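Undholm Sloped Metal Bin, Grey
Sold by Cropper Household and Pet Supply

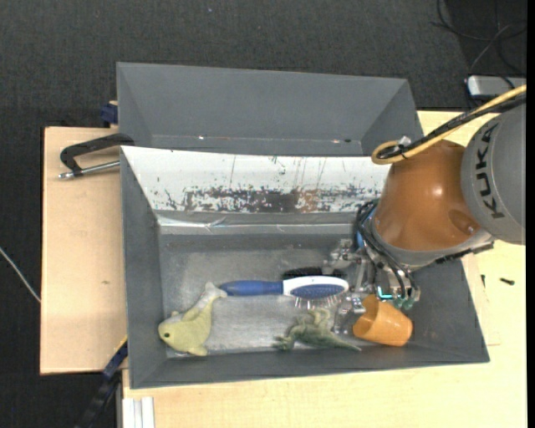
We have kept this bin in our range for a long time, and it is the thing that customers ask for again when their first one has gone to the garage or to the neighbour. It is a simple open container of grey metal, with sides that lean outward. You put it on a table, a shelf or the floor, and you put in it whatever has no other place.

Item number: 2715
Colour: grey
Material: metal
Lid: none
Sold: singly or as a set of 2
Availability: in stock at the Tiltolitz shop and by mail

What it is good for

Most people buy it for toys. Soft toys go in easily and a child can see all of them without turning the bin over. A stuffed fish and a stuffed dinosaur can share the floor of the bin with a cup and a grooming brush, and you will still find each one at the first look. In a deep basket the small things always travel to the bottom, and then somebody must empty everything to find one cup.

It is also a favourite with people who have a dog or a cat. The brush, the toys and the drinking cup for walks can stay together by the door. If you keep a brush with metal bristles in the bin, we advise to lay it with the bristles facing down. Small hands reach in quickly, and the bristles can also catch the fur of a plush toy.

Other customers have told us they use theirs for garden gloves, for wool, for bread tins and for the odd pieces that come out of pockets on laundry day. We do not recommend it for food without a wrapping.

The shape

The sides are sloped, so the opening is wider than the floor. This has two results you should know before ordering. The first is that things slide toward the middle, and round things such as a plastic cup will tip over and lie on their side if you do not stand them against something. The second is that the bin needs more room on the shelf than the floor of it suggests. Please measure at the top edge and not at the bottom. We receive some returns every February from people who are tidying after the holidays and have measured the wrong part.

The set of 2 is delivered one inside the other. If they hold together tightly, turn the outer one slowly while a second person holds the inner one -- do not knock them with a hammer.

Setting it up

On a wooden table we suggest a sheet of cardboard under the bin. Metal can mark a light-coloured wood when it is pushed back and forth, and cardboard costs nothing. Cut the sheet a little larger than the floor of the bin.

If the bin must not move at all, for example on a work table or where children pull at it, you can fasten it by the rim with an ordinary C-clamp. Tighten the screw by hand only. With too much force the rim can bend, and this is not covered by our guarantee. The clamp is not included. We sell the Kikar clamp separately, item number 531, and it comes in one size.

Care

Wipe with a soft damp cloth and a small amount of dish soap, then dry it straight away, also in the corners. Do not leave wet toys or a wet brush in the bin overnight. Rust spots can come on any metal part that stays wet, and if you place the bin against an older panel or shelf which already has rust stains, the stains can rub off on your things. Put a piece of cardboard between them.

Pet hair gathers along the bottom edges. The easiest way is to carry the bin outside, turn it upside down and tap it with the flat hand. After this, a dry paintbrush takes out the rest.

Plush toys should be washed according to their own label. Dark green and other strong colours can bleed at the first wash, so keep them apart from the pale ones.

What customers write

"I bought one for my daughter's toys and one for the dog's. They are now mixed completely but at least they are off the carpet. The slope is nice, she can reach the back without climbing in."
Tia Bramwell

"Good solid bin. It is louder than a plastic one when you drop things in it, I would have liked to know this before. I put a tea towel on the bottom and it's fine."
Roy Lambert

"Ordered the set. One came with a scratch near the rim and the shop exchanged it, but I had to send photos two times."
Stuart Mellor

Thank you to Mr. Lambert, he is right about the noise. A towel or a thin felt sheet on the floor of the bin helps very much. To Mr. Mellor we have already apologized by letter, and it is now enough to send the photos once.

Questions we often get

Does it come in other colours?
Only grey at the moment. We asked the maker for a white one and did not get a clear answer.

Can I paint it?
Yes, with a paint made for metal. Rub the surface first with fine sandpaper and test the paint on the outside of the floor, where it will not be seen.

Is the edge sharp?
Every bin is checked by hand by Natalie Bramwell or Stuart Bellamy before it leaves our storeroom. If you nevertheless feel a rough place on the rim, tell us and we will exchange the bin at our cost.

Are the toys, the cup and the brush included?
No, the price is for the bin only. Grooming brushes are on our pet care page, and the plush animals are with the children's things.

Can it stay outdoors?
Under a roof, yes. In open rain, no.

Ordering

Orders that reach us by 25th February are sent from Tiltolitz in the same week. After that date the storeroom is closed for stock counting and parcels leave again when this is finished -- normally it takes a few days. For schools and daycare centres that need a larger number, please write to Stuart Bellamy and mention the item number and your delivery address. Returns are accepted if the bin is clean and the label is still on the underside.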